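Rudine Reader User Guide
Section 2: Setting up your celebrity news feed
Last updated 21 December 2021

This section covers choosing sources, following people, and filtering rumor stories in Rudine Reader. It applies to the phone and tablet versions. If you use Rudine in a web browser, the menus are the same but open from the left side of the window.

Before you start

You need a Rudine account and a confirmed email address. If you signed up through Kasby, use your Kasby login and skip step 1.

Choosing your sources

1. Open Rudine Reader and sign in.
2. Tap Settings, then Sources.
3. Pick an edition. The edition sets the language and the time zone for all headlines.
4. Turn on the sources you want. The full list has 647 titles, including magazines, gossip columns, fan sites and the entertainment pages of daily papers.
5. Tap Save. Your first headlines load on the home screen.

Note: Sources marked with a gray lock need a paid subscription to the publisher. Rudine shows the headline and the first paragraph only.

Note: The Grurnville edition does not carry video clips.

Following a person

1. Tap the search box and type a name.
2. Choose the right entry. Actors and singers with the same name are listed separately, with their profession under the name.
3. Tap Follow.
4. Choose All Stories, Top Stories or Official Statements Only.

You can follow up to 513 names on one account. When you reach the limit, the Follow button turns gray until you remove a name. Groups, such as a band or the cast of a show, count as one name.

Caution: Following a name under All Stories turns on alerts right away. For a person who is in the news a lot, this can mean an alert every few minutes. Change the alert setting first if you don't want this.
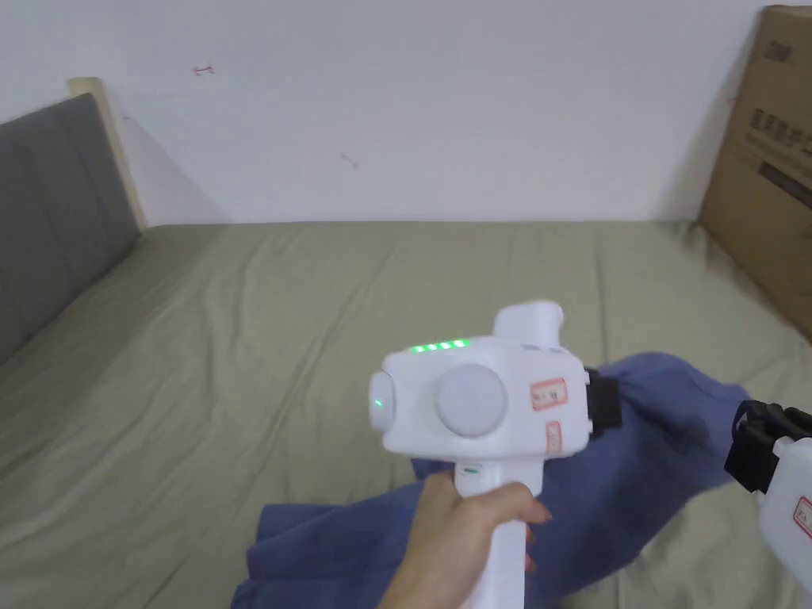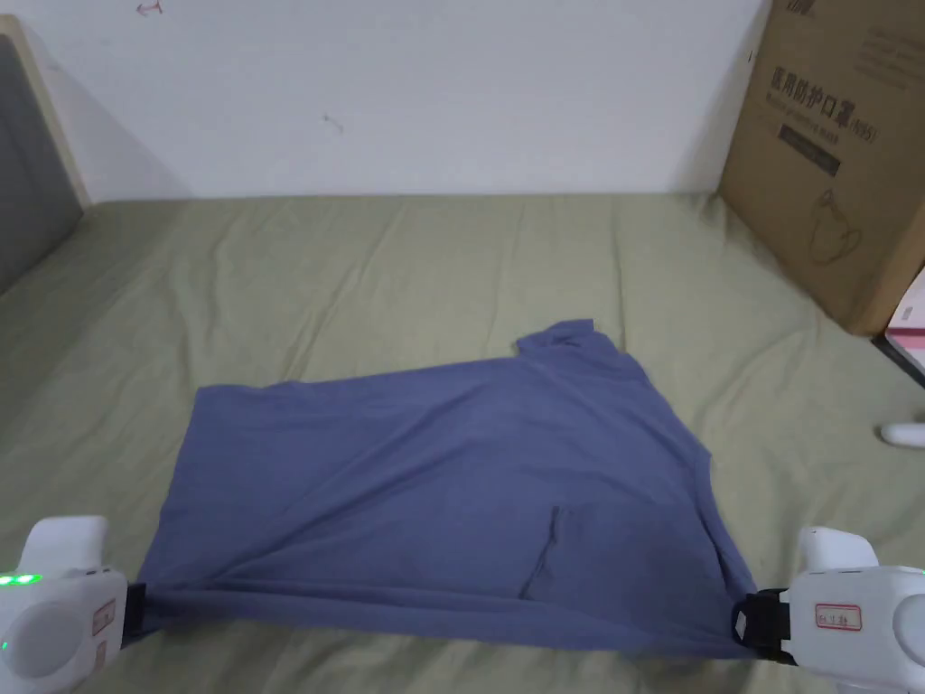
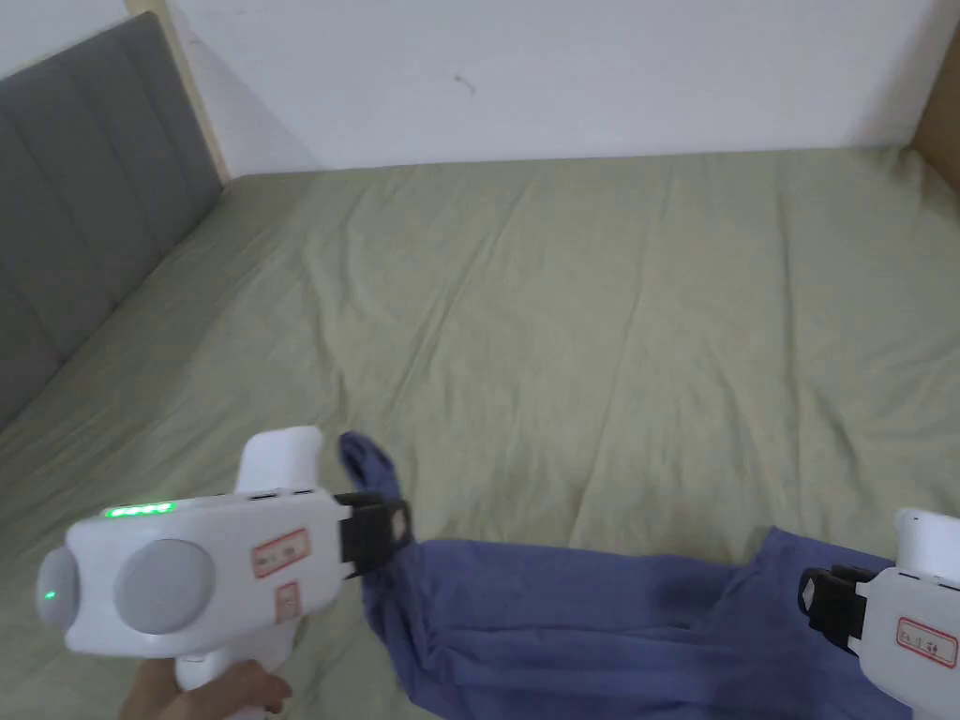
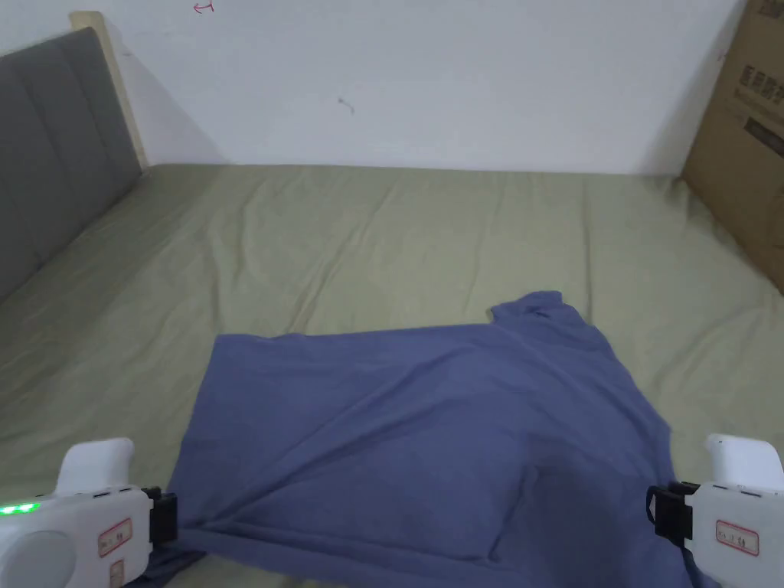 Setting the rumor filter

Stories about look-alikes, secret weddings, body doubles and faked deaths tend to come back every few months with new pictures attached. The rumor filter puts these in a separate tab called Unconfirmed.

1. Go to Settings, then Filters.
2. Turn on Rumor Filter.
3. Move the slider to Low, Medium or High.
 Low – moves only stories that the publisher has labeled as rumor.
 Medium – also moves stories that rely on unnamed sources.
 High – also moves stories built on social media posts, including side-by-side photo comparisons.
4. Tap Apply. Stories already on your home screen are not moved until you refresh.

The filter reads the wording of a story. It cannot tell whether the story is true, and a story outside the Unconfirmed tab has not been checked by Rudine. On High, some ordinary reports about social media posts will be moved as well.

Stories stay in the Unconfirmed tab for 10 days. To keep one longer, press and hold the headline and tap Keep. Kept stories are saved to your account and will appear on your other devices the next time you sign in.

Reporting a story in the wrong place

1. Open the story.
2. Tap the three dots at the top right.
3. Tap Wrong Tab and choose where the story should go.

The story moves at once in your own feed. It stays where it is for other readers until the Contreras desk has looked at the report – there is no need to send it twice.

If no headlines appear

Check that at least one source is turned on and that the edition matches the sources you chose. If you changed the edition after step 4, your earlier sources may have been turned off. Open Sources again, turn them back on and tap Save.

If the home screen is still blank, set the rumor filter to Low and refresh. With a short source list and the filter on High, every story may be in the Unconfirmed tab.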